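Gripper stop fault on the Viltden benches: frequently asked questions

Last updated in July. Applies to every bench running Noh control software with the Lukevance gripper kit.

What is the problem?

On some benches the gripper opens without a command in the middle of a pick. The arm keeps following its path, so whatever it was carrying gets dropped. We logged 1,263 pick attempts across the benches before we stopped the runs. In 117 of them the fingers opened early.

Was anyone hurt?

No. The parts we handle are small and light. The worst result was a part landing off the mat and onto the floor.

What causes it?

The arm's cable was free to move on most benches. When the arm reached toward the far side of the table, the cable pulled at the connector and the gripper lost power for a moment. Noh treats a power loss as a reset, and the reset opens the fingers.

Why didn't the software catch it?

Noh records a reset as a warning and carries on. The warning goes in the system log, which operators don't normally open during a run. A setting that turns it into a full stop is in the next Noh release. Until then, check the log after each session.

What do I need to change on my bench?

Leave slack where the cable comes off the arm, then tape it to the tabletop in two places. Move the arm by hand through its full reach with the power off. If the cable goes tight at any point, lift the tape and start over. Keep the cable clear of the parts you are picking. 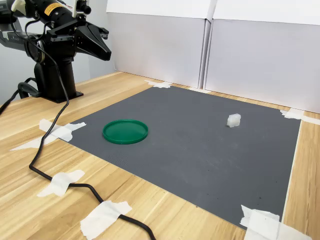

Tape the corners of the mat while you are there. A mat that slides will throw off the pick positions, and that can look like a gripper fault in the results. Use fresh tape if the old strips have started to lift.

Can I use cable clips in place of tape?

Yes, if they hold the cable without pinching it. Don't use zip ties on the arm itself.

How do I know the fix worked?

Run the Trovoler check routine 6 times in a row with a part in the gripper. It takes the arm to each end of its range and pauses there. If the log shows no reset warnings, the bench can go back into use. If you see even one, tag the bench out and report it.

Do I have to throw out my earlier data?

Only the runs with a reset warning in them. The export tool now has a filter for this.

What if the gripper opens during a run after the fix?

Press the emergency stop. Don't reach in to catch the part. Save the log before you restart, as a restart clears it.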